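Mestik Bench Cell, Kit 3
Two-finger gripper and overhead mount for shared workshops

Product code: MBC-863
Supplied by: Brullden Workshop Supply
Availability: built to order, next batch October

Overview

The Mestik Bench Cell is a self-build kit for sorting and packing small household goods on an ordinary table. It was drawn up by Dezső Somogyi and Peter Říha at the Kosov shared workshop and is sold as a set of machined parts, a wiring loom and a printed manual. The robot arm, the computer and the table are not included.

Kit 3 replaces Kit 2. The finger carriers are stiffer, the loom has a strain relief at the wrist, and the overhead plate now takes arms with either of the two common bolt circles. Finger pads from Kit 2 will fit. The old wrist plate will not.

What is in the box

Gripper body with two parallel fingers, assembled
Finger pads, soft, 8 off
Wrist plate with dowels and screws
Overhead mounting plate
Wiring loom with breakout module
Tóth driver board, set for 24 V supply
Manual and drilling template, full size

Intended use

The cell handles light items that lie flat or stand on the table: tubes, razors, small bottles, canisters and similar. Sorting jobs are set up with open baskets along the far side and the loose goods at the near side, inside the reach of the gripper. Slotted baskets are suitable. Baskets with a loose or hinged lid are not.

Squeeze tubes are the most demanding of the usual goods. The cap end is round and hard, the crimped end is flat and thin, and the body between them gives under load. Set the closing force on the body first, with the tube full, then check it again on one that is nearly empty. Glossy caps should be gripped only with new pads. 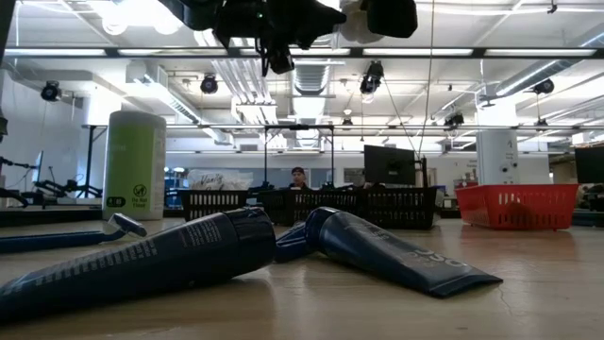 Toiletries on the table with sorting baskets behind, gripper overhead.

Dark goods on a polished surface may give a reflection that the vision software reads as part of the item. A matt mat under the work area deals with most cases. Where a mat is not wanted, lower the lamps on the side facing the camera — the manual gives a starting position.

Specification

Finger opening: 62 mm
Rated load at fingertips: 0.8 kg
Supply: 24 V DC, 5 A
Control: serial, command list in the manual
Mass of gripper with wrist plate: 863 g
Loom length: 3 m

Fitting

The overhead plate must be fixed to a frame or beam that does not move when the arm stops suddenly. Shelving uprights and plasterboard ceilings are not acceptable. Leave a free loop in the loom at the wrist, enough for a full turn of the last joint, and tie the remainder to the arm at each link. Assembly takes some 5 hours with hand tools. A tap wrench is needed for the wrist plate if the arm has plain holes.

Run the first cycle at low speed with the table clear and the stop button within reach. Keep people out of the working area while the driver is live.

Spares and support

Finger pads are sold in sets of 8. Driver boards are exchanged against the old unit. Technical questions are answered by Peter Říha on Friday afternoons; please have the batch number from the wrist plate to hand.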